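I finally sent in my application to swap apartments for August, and now I can't sleep. It's me and a family in a town called Markum, their place for mine, four weeks, no money changing hands. My sister thinks I've lost my mind. She may be right, but she also spent 4000 dollars on a cruise last year and came home with a cold, so I'm not taking travel advice from her!

The way it works is you pay a yearly fee (127 dollars, which I grumbled over for a month) and you get to write to anybody on the list. I wrote to a lot of people. Most never answered. One man wanted to know my water pressure, and then after I'd gone and stood in the shower trying to think how to describe it, he went with somebody in Portugal.

Then Jouko Honkanen wrote. Long, friendly email, four paragraphs on the ferry alone. He and his wife have two kids and a cat named Pusel, and the cat comes with the apartment, so I'll be feeding her. I've never had a cat. I've read more than 2000 words on cats since Tuesday's panic set in, sorry, since the panic set in, and I feel less ready than when I started.

What I hadn't thought through is the house guide. You have to write one! Where the fuse box is, which burner lies to you, how to jiggle the bathroom door. I've lived here nine years and I've never had to say any of it out loud. Mine is up to six pages and I haven't gotten to the trash days. Jouko's is a page and a half, and one line of it just says "the balcony door is heavy, be patient."

And then there's the clearing out. They ask for one empty closet and half the bathroom cabinet, so every evening I do a shelf.

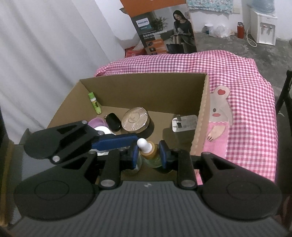 I'm slower at it than I thought I'd be. I found the manual for a rice cooker I gave away in my twenties, and a bus pass with a picture of me in bangs. The closet is going better, mostly thanks to my neighbor, who has agreed to take the winter coats until September.

Still to do: spare keys, a note for the downstairs people, and learning to say "good morning" properly. If any of you have done a swap with a pet in it, please write and tell me how much a cat expects to be talked to.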